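Takeout packing, the part between the kitchen and the door. I've been putting off this piece since February and the deadline is tonight, so — quick.

# The Bag Is Half the Meal

Start with Araceli Miranda, because everybody in Tultport told me to. She ran the pickup counter at Oltari for years, a soup and sandwich place two blocks up from the ferry landing, and now she teaches packing to other people's counter staff. Packing. It's a class. I laughed too, then I took it.

The room is over a bakery. Coffee on the windowsill, everyone standing. First thing she does is hand you a flat paper bag and tell you to open it one-handed. Mine tore. Hers went *whup* and stood up on its own.

"You want the bottom square before anything goes in," she said. "If the bottom's crooked the soup's crooked."

That's pretty much lesson one. Squeeze the side creases, push the base flat with your knuckles, handles out of the way. People skip the handles. They flop in, the lid catches one, and up comes the whole cup by its rope.

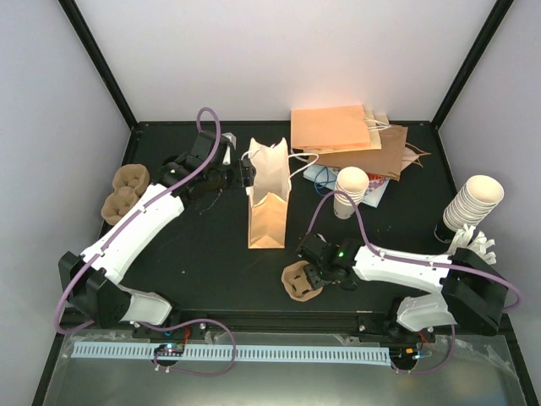
Drinks are where most orders die. Araceli's rule is carrier first, bag second, and she won't budge on it. You set the carrier down before you pour, so the cups go from the machine straight into a pocket and never stand around loose on the counter. The molded pulp kind is her favorite, the brown egg-carton-looking ones, and she likes a carrier on each side of the bag, so whichever hand is free has one close by. Two drinks go corner to corner. One drink and a soup, same thing. Three is a pain and she says so. Put the heaviest toward your body and carry it like a cake.

And the carrier goes in level or it doesn't go in at all. If the bag's too narrow, get a bigger bag. Don't tilt it. Don't fold the carrier. I watched a grown man fold the carrier.

The lunch rush at Oltari was 60 orders in the worst hour, she says, and what saved them was setting up beforehand. Bags in one pile. Cups nested, in one place. Forks handles-out. Same spots every day so your hand goes there while you're still reading the ticket. She's strict about this in a way I found a little scary and then, by the second afternoon, kind of restful.

A word on buying bags, since readers always write in. Brarnier, the paper goods supplier down by the rail yard, sells the plain ones in cases of 2,000, which is fine for a restaraunt and insane for a home kitchen. Go in with a neighbor or ask at the counter for a short bundle. They'll do it if you're nice. Rope handles cost more and hold better. Flat paper handles are ok for a sandwich. For anything with liquid in it, get the twisted ones or the cord.

Me, I just save bags. I have a drawer. Everybody has a drawer.

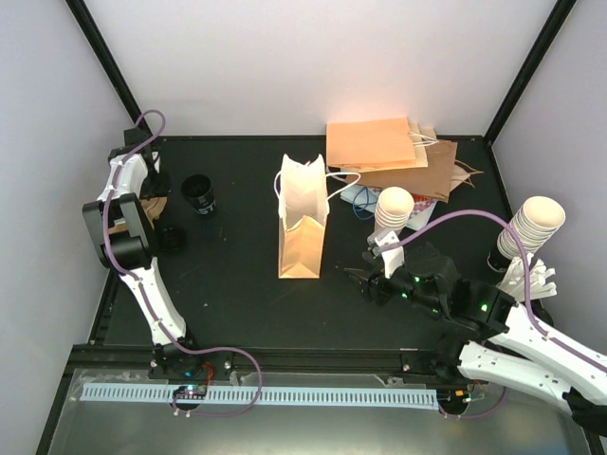

**THE TAKEOUT DESK** | Food & Counter

Mixed bags are trickier than a fresh case, and a saved pile is always mixed. Orange one on top, brown kraft in the middle, something with a pink and purple print at the bottom from who knows what occasion. Araceli's fix is to lay them flat with the handles all going the same way, because a cord handle left curled across the stack will grab the next bag you pull. Then sort by base, never by height. A tall skinny bag is good for bottles and bread and lousy for everything else.

Check the rim too. A ragged top is fine if you're leaving the bag open, but it won't fold over neatly, and a fold is what keeps heat in. Two small folds beat one big one. Staple only if there's no kid on the other end.

Cups. Keep them nested until the second you need them, and stand a tall stack in something so it doesn't slide. A spare cup works, or a jar. Short stacks can look after themselves, more or less, they lean. Cutlery wants its own container, near the end of the line, because it goes in last and gets forgotten first. Oláh, the pierogi window on the harbor side, tapes a card over the register that just says FORKS. Their owner told me the complaints stopped in a week.

Then the order of things, which I wrote on my hand:

- heavy and hot on the bottom, lids facing up
- cold stuff in its own bag, always
- bread on top, out of its wrapper for the last minute so it doesnt sweat
- napkins down the side — they stop the boxes from sliding
- cutlery, sauce, receipt

I tried it at home on a Tultport-sized potluck, 10 people, chili and cornbread and a salad nobody had asked for. Packed it all up for them afterward to take home. It took longer than the cooking. One bag gave out on the stairs, my fault, wet bottom, I'd set it in the sink for a second. Use a dry counter.

Araceli's next class runs two afternoons, upstairs, same place. Bring your own bags. She'll have opinions about them.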